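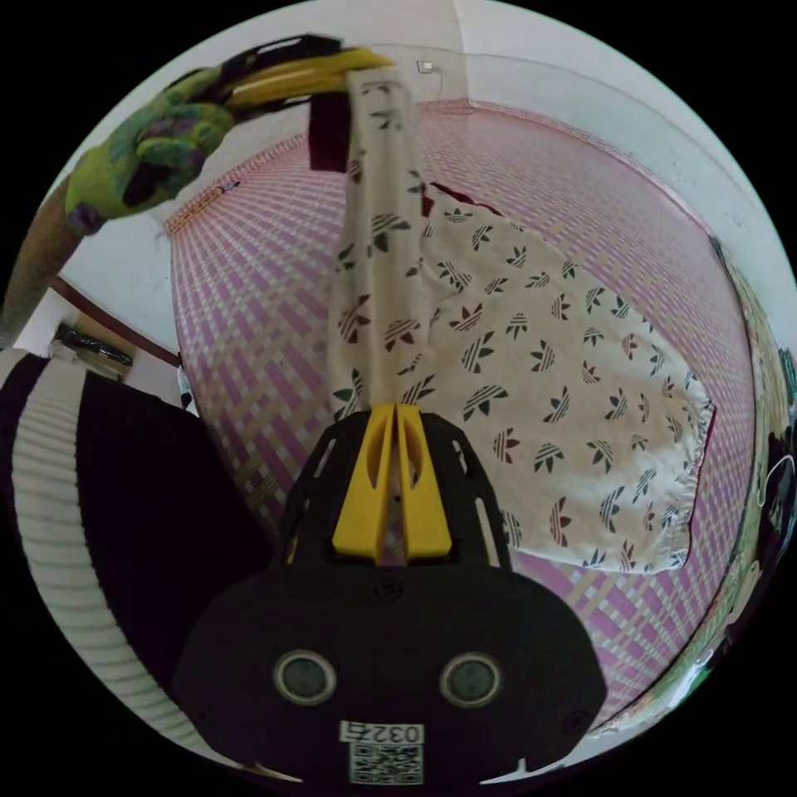

Travel Features Food Weekends Subscribe
Features > Islands > Slow Crossings
Search stories, places Go

The Ferry to Rerov Is Not a Cure

Every magazine has run the slow travel piece by now, and most of them have sent someone to Rerov. The overnight ferry has 82 cabins, no phone signal once the harbor lights drop away, and a brochure that uses the word "restore" on nearly every page.

I took it in June. The bunk was narrow and the engine hummed through the pillow. Dinner was fish soup at a shared table, where two couples compared the apps they were using to log their time away from apps.

Tresent, the company that runs the route, charges $384 for an inside cabin. The same crossing on the Uveo freight boat costs $50, if you bring your own food and don't mind a chair. Same water, same gulls at sunrise.

The island itself is pretty enough. It has 832 residents, one bakery, and a path to the old lighthouse at Gökçe that takes up to three hours if the gate is locked and you have to go around. I saw a seal, or a rock with good timing.

Did I feel rested? A little, on the second morning. I also slept nine hours that night, which I could do at home for free. I'd go again for the bakery, and I'd take the freight boat.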